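# Contas de janeiro: o que comprar (e o que adiar) para a bancada de caligrafia

*janeiro de 2021*

Prometi há uns tempos que ia escrever sobre dinheiro, e fui adiando, porque escrever sobre dinheiro obriga a abrir a folha de cálculo e a folha de cálculo deste projeto é uma coisa que só abro com uma chávena de chá ao lado. Mas o ano começou, tenho de fechar o orçamento até maio, e já percebi que penso melhor quando escrevo para vocês do que quando fico a olhar para as células coloridas. Por isso vamos a isto, com calma, que o texto vai sair comprido (quem me lê há mais tempo já sabe).

Para quem chegou agora: o projeto chama-se Mukport e consiste em pôr dois braços robóticos a trabalhar com material de caligrafia chinesa. Pegar no pincel, levá-lo ao feltro, voltar a pousá-lo, arrumar a mesa. Escrever bem ainda é um sonho distante! Por enquanto contento-me com movimentos limpos e com pincéis que chegam inteiros ao fim do dia.

A rubrica mais pesada, como é natural, são os braços. E logo a seguir, para surpresa minha quando fiz as contas pela primeira vez, vêm as pinças. A gente imagina que a pinça é um acessório, uma coisinha que se aparafusa na ponta, e depois chega o orçamento. A Zetine pediu-me 1.872 euros por um par novo, com portes e com os dedos de substituição incluídos. A Binum ficou bastante abaixo, só que vendia os dedos à parte e o prazo de entrega era daqueles que nos fazem envelhecer. Andei três semanas indecisa, fiz listas, desfiz listas, e ainda hoje não encomendei nada.

O que me prende é o cabo do pincel. É fino, é liso e é redondo, três qualidades adoráveis para uma mão humana e bem menos simpáticas para dois dedos pretos que só sabem abrir e fechar. Qualquer euro que eu gaste em pinças tem de servir primeiro para isto.

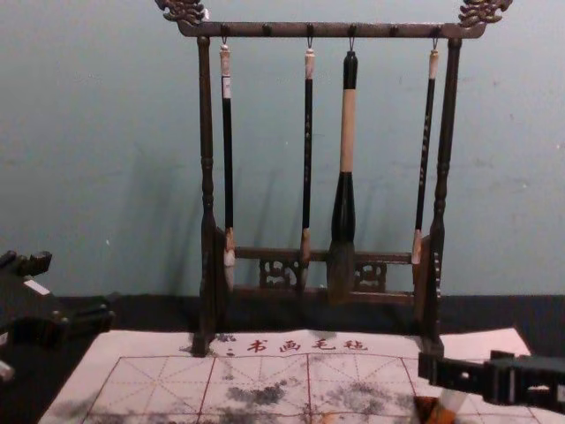 Perguntaram-me nos comentários do último texto se não ficava mais barato comprar pincéis de cabo grosso e deixar as pinças em paz, já que um pincel custa uma fração mínima do resto e ninguém morre por mudar de pincel. É uma excelente pergunta e fiquei um serão inteiro a pensar nela. Em parte, sim: um cabo mais grosso perdoa muito, e vou pôr alguns na lista. Mas o meu interesse está justamente na variedade, no pincel fino e no pincel gordo, no que pesa em cima e no que pesa em baixo. Se eu só comprar os fáceis, daqui a um ano tenho uma bancada que sabe fazer uma única coisa, e lá terei de voltar à Zetine com o mesmo pedido e um preço pior.

Depois há os consumíveis, que são a parte do orçamento onde sempre me enganei. No primeiro ano escrevi «feltro, tinta, diversos» e pus um valor ao calhas. Que inocência! O feltro quadriculado mancha, e as manchas escuras vão tomando conta dos quadrados até que uma pessoa já não sabe se está a ver o traço de hoje ou o de outra ocasião qualquer. Este ano reservei 61 euros só para feltros e não me sinto nada extravagante. Gosto dos que têm as diagonais tracejadas dentro de cada quadrado, que ajudam imenso a perceber se o traço ficou torto, e compro sempre do mesmo modelo para não ter de refazer as posições na mesa.

O suporte dos pincéis, esse, fica. É de madeira escura, tem umas cabeças esculpidas nas pontas que me parecem dragões, e já me sugeriram trocá-lo por uma peça impressa, com encaixes feitos à medida da pinça. Seria mais prático, admito. Mas quero que os braços aprendam a lidar com os objetos que as pessoas têm em casa, e além disso tenho-lhe amizade. Custo: zero. É a minha linha preferida da folha.

Passemos aos braços propriamente ditos, que são diferentes um do outro, um prateado e o outro quase todo branco. Trabalhar com um par desigual tem a sua graça e tem também o seu preço: peças sobresselentes a dobrar, manuais a dobrar, e duas maneiras de fazer a mesma calibração (uma delas sempre depois do jantar, não sei porquê).

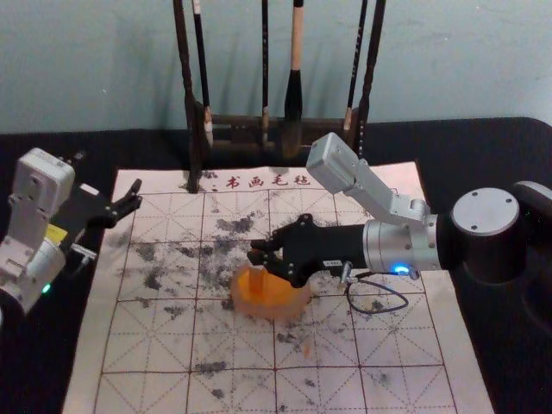
A manutenção anual dos dois ficou em 721 euros, segundo a proposta da Mahlangu, e esse valor cobre a revisão das juntas e uma visita à oficina. Não cobre cabos. Repito, para meu próprio benefício e para o vosso: não cobre cabos! Li a proposta duas vezes antes de reparar, e se há conselho que posso deixar a quem está a planear uma bancada destas é que pergunte pelos cabos antes de assinar seja o que for. Pergunte também quem paga o transporte, se a caixa original é obrigatória e se a revisão de um braço pode ser feita enquanto o outro continua a trabalhar.

Neste momento, a ordem das compras está assim:

- manutenção na Mahlangu, que já não pode esperar;
- feltros e alguns pincéis de cabo grosso;
- cabos de reserva, numa linha própria, a negrito;
- pinças novas, se a Zetine aceitar dividir o pagamento.

Continua tudo sujeito a mudanças de humor. A Binum ficou de me mandar uma proposta revista com os dedos incluídos, e se o prazo encurtar sou bem capaz de virar a lista do avesso. Também ando a namorar uma mesa maior, mas isso implicava mudar a estante, e mudar a estante implicava mexer nos livros, e não me sinto preparada para essa conversa comigo mesma.

Se algum de vocês comprou pinças há pouco tempo, sobretudo para agarrar coisas finas, escrevam-me a contar quanto pagaram e quanto tempo esperaram. Respondo a todos, devagarinho, e a folha de cálculo agradece. Volto em maio com as contas fechadas.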